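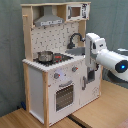

Setting up a toy kitchen for a small robot arm: fixing, zero point and first moves

4 Feb 2023

I build this in the shared workshop at Clovunard, in the evenings. English is not my first language, so please write to me if a step is not clear.

The purpose is simple. The arm must go to the sink of a play kitchen, open and close the gripper there, and come back without touching the tap. When this works every time, the pot on the hob can be the next task. I call the project Moya, and the files on the workshop computer have the same name.

What you need

A play kitchen with a sink and a hob
A robot arm with a parallel gripper
A firm table
Two clamps and a strip of wood, 40 mm wide
Double-sided tape
A steel ruler and a soft pencil
A plain cloth for the background

Step 1. Choose the place on the table

My kitchen stands over the joint between two table sections. This is possible, but the two sections must be at the same height. Put the ruler across the joint and look for light under it. At my first attempt there was a step of almost one millimetre, and the kitchen moved a little each time I leaned on the table. I put card under one leg and it was solved.

Step 2. Fix the kitchen

Push the strip of wood against the back of the kitchen and clamp it. Then put tape under the front posts. Do not screw into the posts, the wood is soft and it splits easily. Draw a pencil line along the front so you can find the same position again.

Step 3. Place the arm

I put the arm on the right, the same side as the sink. From the left it would have to pass over the hob, and the hood hangs low there. Leave 189 mm between the side of the kitchen and the edge of the base plate. With less than this my elbow joint could not fold enough.

Step 4. Teach the points

Use hand guiding if your arm has it. I save four points:

HOME: arm back, gripper open
ABOVE: beside the sink, gripper pointing down, 89 mm over the worktop
SINK: straight down from ABOVE
OUT: straight up again, then to the right

Be careful with the tap. It is a high curved one and it bends over the basin, so the space for the fingers is narrow. Always come from the side and never from the front.

Step 5. First run

Set the speed to 20 per cent and keep one hand on the stop button. Run HOME to ABOVE only, and look at the distance to the tap. Then add SINK. If the gripper touches, go back to ABOVE and move the point to the right in small steps.

Step 6. Hang the cloth

Mine is grey-green. Pull it flat and keep it well behind the kitchen, so the arm cannot catch it.

Still to do

The program, Florus, loses the OUT point after a restart and I must teach it again. I will look at this in March. Costier, the older program, did not have this problem but it could not save the speed.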